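Seasoning a Bench Before You Trust It: Notes on Indoor Humidity and Flat Surfaces 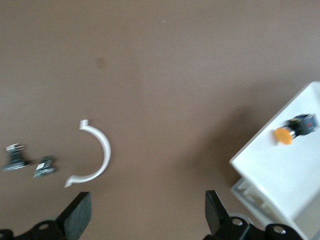 Brown tabletop with two small metal parts at the left.

I have kept a hygrometer in the back room since we moved in, and for most of that period I ignored what it said. The room has one exterior wall, a single window, and a radiator that is either off or at full output. Relative humidity falls when the heat comes on and climbs again when the window is open in the evening. None of this mattered until I tried to use a tabletop as a reference surface.

The panel is one I bought secondhand from Tarun Katiyar when he gave up his lease. It sat in his garage, then in my hallway, then on a pair of trestles. When I first laid a straightedge across it, the middle was low. I assumed the panel was bad. Aarti Chauhan asked whether I had checked it again after it had been indoors for a while, and I had not.

The mechanism is well understood. Wood takes up moisture from the air and gives it back until it reaches equilibrium with its surroundings. It swells and shrinks across the grain and barely at all along it. If both faces exchange moisture at the same rate, the panel gets slightly wider or narrower and stays flat. If one face is sealed and the other is bare, or if one face sits against a wall, the two sides move by different amounts and the panel cups. The drier face goes concave.

Mine had been leaning against the hallway wall with the finished face out. I turned it flat, put spacers under it so that air could reach the underside, and left it alone for 7 weeks. I measured with a straightedge and feeler gauges along the same 3 lines each time, marked with tape at the edges. Most of the change came early. By September the reading on the center line had stopped moving and I could no longer get the thinnest gauge under the straightedge.

Things I would do differently:

Record the humidity next to every measurement. I have a full page of gauge readings from the first two weeks with nothing beside them, and they are close to useless.

Seal the underside with the same product and the same number of coats as the top. I used a leftover can of Sastwood oil underneath. The top has an unknown finish from the previous owner. The two will not behave identically, and I expect some seasonal movement as a result.

Bolt the top down through slotted holes. A screw in a tight hole prevents the panel from moving across its width, and the stress goes into the joint or into a split. Baoshan Jin pointed this out after I had already drilled. I have filed two of the holes out and will get to the rest.

The hygrometer also deserved more suspicion. I checked it with the salt method: a bottle cap of damp table salt in a sealed bag with the sensor, left overnight. The air in the bag should settle at 75 percent. Mine read 71, so I add four to everything. That correction is only strictly valid near the test point, but my readings rarely go far enough from it for me to care.

Next is the radiator. The valve is stuck, and the replacement I ordered has the wrong thread.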